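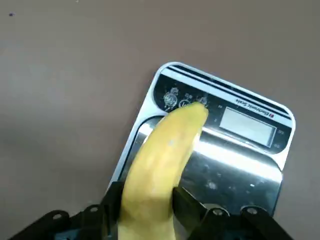

7/2/21
By Jarmila Pešek

The robotics elective at Dallow gets one question from parents more than any other, and it is why the students don't compete. Other schools send teams. They come back with trophies and matching shirts, and the shirts get worn in the hallway for the rest of the year. Our students spend the term getting an arm to pick up fruit.

I think the fruit is the better use of a term, and I want to make the case before the schedule for next year is settled in August.

Start with what a competition asks for. The rules come out, the field is the same for everyone, and the game pieces are made to be identical. A team that measures well and practices hard can tune its machine to that one field. There is real skill in this. I coached the Fastgate team for two seasons and I saw students learn to solder, wire and argue properly. But I also saw most of the work go into three or four people, usually the ones who arrived knowing the most, while the others cut foam and kept the batteries charged. The calendar made it happen. When the event is three weeks away, the student who already knows how to code does the coding.

The elective has no event. It has 20 students and one arm, and everyone has to take a turn running it. The task this term was to move a piece of fruit to the kitchen scale and set it down gently enough that it could still be eaten. It sounds like a job for a small child, and a small child would be faster.

Fruit doesn't come in a standard size. A grip that holds one apple well will be too wide for a tangerine, and a banana has a bend in it, so the place where you take hold decides where the tip ends up. Close the fingers too far and the peel shows it. The students could not copy a setting from another group and expect it to hold the next day, when the fruit was different. They had to look at the thing in front of them.

They also had to write down what went wrong. The shared log had 3637 entries by the end of the term, and a good share of them are failures. I read a lot of them while grading. One says only "dropped it, my fault, moved the stand." I gave that full credit. A competition team doesn't keep that kind of record, or ours didn't, and the lesson tends to go home with whoever was driving.

On a working day, the fruit waits on its clear stepped stand, the arm is at the other end of the table, and the bench behind is a mess of cables that I have stopped asking people to tidy.
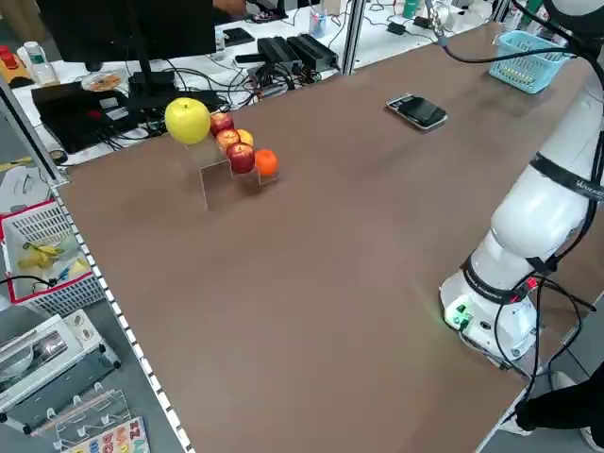

Kwok-wai Wei read a draft of this and disagrees with most of it. His view is that students need a deadline they can't move, and that a teacher's deadline is never that. He wrote back that a crowd and a clock teach things a quiet room can't, that some students only find out they care about engineering when they are losing at it, and that a class without an opponent is comfortable for the teacher. He also pointed out that a trophy is easy to explain to a school board and a log is not.

The last point is true and I don't have a good answer to it. On the deadline I give him half. Two groups this term drifted for weeks, and a fixed date would have helped them. Next year there should be one - a public afternoon where each student runs the arm in front of visitors, with whatever fruit the visitors bring.

I don't agree about comfort. It is not comfortable to stand next to a student for most of a class period while the same pick fails again and again, and to keep your hands in your pockets. In my Fastgate seasons I reached in and fixed things all the time, because we were always short of time. I would have called it coaching.

There is also money. Our entry fee alone was $200, before travel and parts, and it came out of the same budget as everything else. Fruit is cheap. Much of it gets eaten.

None of this means the competitions should stop. Sulastri Wijaya has offered to run a team after school next year, and I hope she gets enough sign-ups to do it. My objection is to the plan now going around, which would turn the elective into the team and pick its members by tryout. A tryout picks the students who can already do it. The elective is the only place in the building where a student who has never touched a robot gets the controls in the first week, and I would like to keep it that way for one more year at least.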